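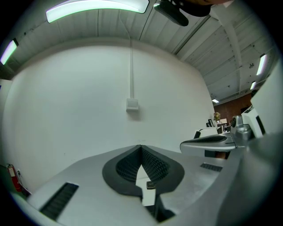 Coque grise, patin noir d'aspect caoutchouteux, grilles d'aération.

Laissez-moi sauvegarder quand je veux

40 minutes. C'est ce que j'ai perdu lundi soir sur Galldale. Pas à cause d'un boss, pas à cause d'un bug. À cause d'un four. Le minuteur sonne, je me lève, la console se met en veille, la veille plante, et hop, retour au feu de camp d'avant les marais. Tout le passage à refaire. La clé, le pont, la discussion interminable avec le passeur (qu'on ne peut pas accélérer, évidemment).

J'ai éteint. Je n'ai pas relancé depuis.

Alors je sais ce qu'on va me dire. Que c'est le jeu. Que Galldale est pensé autour de ses feux de camp, que la tension vient de là, que si on pouvait sauvegarder partout on n'aurait plus peur de rien. J'entends ça depuis que j'ai une manette en main. Et j'y ai cru, d'ailleurs. J'ai même défendu le truc sur des forums, avec une mauvaise foi de gosse. Avoir du mérite, souffrir un peu, tout ça.

Sauf que la peur de perdre face à un ennemi et la peur que le téléphone sonne, désolé, c'est pas la même peur. La première, le studio l'a écrite, dessinée, équilibrée. La seconde il me la refile gratuitement. Dans les marais je ne surveillais plus les bestioles, je surveillais l'heure. Drôle d'immersion.

Ultside, le studio, répond à ça dans ses notes de mise à jour par une phrase que je trouve assez gonflée : le rythme des sauvegardes « fait partie de l'expérience d'auteur ». Bon. Un roman aussi a un auteur. Personne ne vient m'arracher le marque-page des mains parce que je me suis arrêté au milieu du chapitre. On ferme, on rouvre, la phrase est encore là. Un film, pareil, bouton pause, on reprend le lendemain. Il n'y a que dans le jeu vidéo qu'on a accepté de redonner du temps déjà donné. Et qu'on en est fiers en plus.

Le pire c'est que techniquement c'est réglé depuis des lustres. La sauvegarde de suspension, celle qui s'efface quand on la recharge : aucun moyen de tricher avec, aucune tension perdue, on quitte et on reprend au même endroit avec la même barre de vie minable. Des jeux portables la proposent depuis une éternité. Pichon l'a. Pichon ! Un jeu de plateforme avec un pigeon, bricolé dans un coin, graphismes moches, musique qui rend fou, et on peut quitter en plein saut. On rouvre, l'oiseau est toujours en l'air. Je trouve ça beau, moi. Plus beau que tous les couchers de soleil de Galldale.
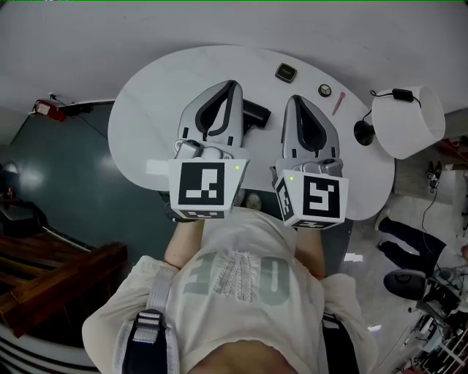
Autre problème, moins discuté : on ne sait jamais quand un jeu a sauvegardé. L'icône qui tourne en bas de l'écran, une plume, une disquette, un machin runique, elle apparait une seconde, on était en train de regarder ailleurs, fini. Est-ce que c'est enregistré ? Est-ce que ça date du couloir ou d'avant le couloir ? On quitte en serrant les dents. Le menu prévient que « toute progression non sauvegardée sera perdue », merci, mais laquelle ? Je ne demande pas grand chose. Un voyant. Le petit point vert allumé dans le coin du bloc blanc, sur la photo, voilà, quelque chose d'aussi bête que ça, fixe, dans un angle de l'écran. Vert, tu peux partir. Éteint, attends encore un peu. Ça ne gâcherait le décor de personne et ça m'aurait évité pas mal de jurons.

Et puis les emplacements. Galldale en propose 2. Deux ! Pour un jeu vendu comme une aventure à partager en famille. Dans un foyer où tout le monde joue, il y en a forcément un qui écrase la partie d'un autre, c'est mathématique. On me parle de place disque. Le jeu me réclame déjà un espace délirant pour des textures de cailloux, je pense qu'on peut trouver de quoi loger une partie de plus.

Je ne suis pas contre la difficulté, qu'on soit clairs. Je meurs beaucoup, je meurs mal, je recommence, ça me va. J'aime les jeux où une erreur coûte. J'ai passé près de 8 heures sur la tour du dernier Javis sans jamais pester contre le jeu, uniquement contre mes pouces. Mais Javis me laissait sortir. À chaque étage une porte, derrière la porte un lit, je dors, je coupe. Ça m'a fait revenir tous les soirs, justement. Galldale, pour m'y remettre, il faut que je me bloque une soirée, que je prévienne, que je mange avant. Résultat je lance autre chose.

Parce que c'est bien ça au fond, la question : pour qui on fabrique ces jeux. Pour quelqu'un qui a l'après-midi devant lui, des volets fermés et pas de voisin. J'ai été ce quelqu'un. C'était super. En décembre, pendant les congés, je le redeviens un peu. Le reste de l'année je joue par bouts, le soir, fatigué, avec une oreille dans le couloir. Je paye le même prix.

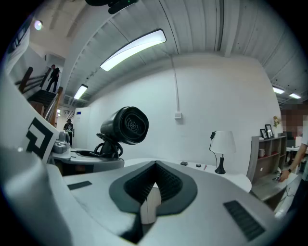

Un lecteur m'a répondu, sous mon précédent billet, que si on laisse la sauvegarde libre les gens rechargent avant chaque choix et que plus rien n'a de poids, qu'il l'a fait lui-même sur tout un jeu de rôle et qu'il n'en garde aucun souvenir, juste l'écran de chargement. Je le crois. Je l'ai fait aussi. C'est triste à mourir, un jeu terminé comme ça.

Mais la suspension règle son cas et le mien ! Un fichier, effacé à la reprise, le choix reste le choix. Et si vraiment un joueur veut recharger dix fois sa réplique au marchand... ben c'est sa partie. Une option dans le menu, décochée par défaut si ça rassure Ultside, avec un avertisement long comme le bras, je signe le formulaire qu'on veut.

En attendant Galldale est sur l'étagère. Je suis toujours avant les marais. Le passeur attend.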